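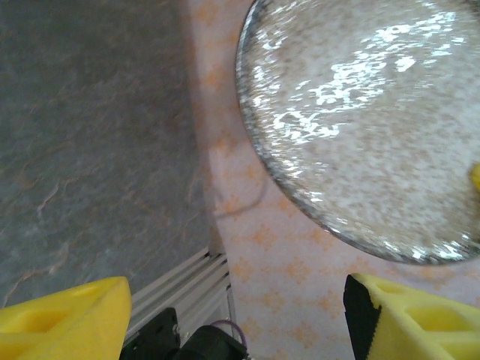
4.2 Checking the gripper before a club session

1. Switch off power at the Mimby control box.
2. Inspect the rubber pads on the fingers. Replace any pad that is torn or lifting.
3. Check that no cable can catch when the wrist turns.
4. Restore power and run program 33. The fingers open and close 2 times.

Note: If the display shows code 952, repeat step 3 - then restart.

Caution: Keep hands clear of the fingers for 30 seconds after power-up.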